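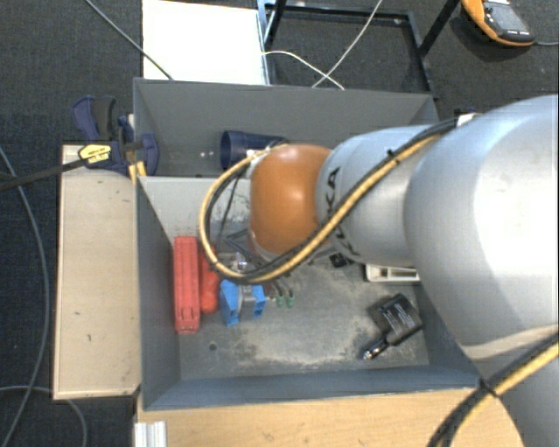

The arm over the two-compartment bin, with the red block, the blue piece and the power adapter in the front half.

Picking data catch-up, Irnby workshop
31 Jan 2026
Minutes by me again, so apologies for the spelling.

Present: Octavio Rengifo, Wilmer Guzmán, two from the Solis side on the phone, and me. Baloch sent regrets.

1. Last meeting's minutes
Read and accepted. Wilmer wanted it noted that he never agreed to do all the labelling, only the August backlog. Noted!

2. Where we're at with the grasp examples
We have 2565 attempts saved, counting the failed ones (which we're keeping, the model needs them too). Octavio thinks the easy shapes are well covered by now and I agree with him. Anything blocky goes fine. The trouble is the cabled stuff — the black power adapter is my least favourite thing in the whole bin, because the cord gives the arm a second thing to grab and then we argue over whether it was a good pick or not.

We argued for a good while and settled on this: if the adapter gets lifted by the cord and makes it to the other compartment, it's a success with a "cord" tag. If it drops partway it's a fail, same as anything else. Wilmer will go back and fix the 33 that were labelled the old way.

3. Mixing up the bin
Solis asked how often we change the objects over. Answer was "when we remember", which didn't go down well. From now on it's a fresh mix every 400 attempts, and whoever does it writes it in the log with their initials. I'd like more small dark things in there, as they're hard to make out once the arm's shadow falls across them. Octavio is bringing a box of odds and ends from home.

Someone on the phone asked if we could tip the bin out and refill it instead of placing things by hand. Everybody liked that. Hand placing makes it all too tidy, and I'm as guilty as anyone of lining things up along the wall.

4. Cables on the arm
The bundle over the wrist joint has a pretty generous loop in it. Octavio worries it'll catch on the divider when we reach into the corners, I think it's okay if we slow down over there. We'll try the slower speed first and look at re-routing if he's still unhappy. He says he will be.

5. Zimell visit
They'd like to watch a session and take away a sample of the data. We picked 7 runs to share, good and bad, and Solis will check the paperwork before anything gets sent. I'll book the room and sort out lunch.

6. Other stuff
Spare clamp has gone missing. If it's in your car, please bring it back.
The log password is changing, ask me for the new one.

To do
Wilmer: relabel the adapter picks
Octavio: box of odds and ends, slower corner moves
Solis: paperwork for Zimell
Me: room, lunch, update the labelling sheet with the cord tag

Next meeting same time and place, once Wilmer's through the relabelling.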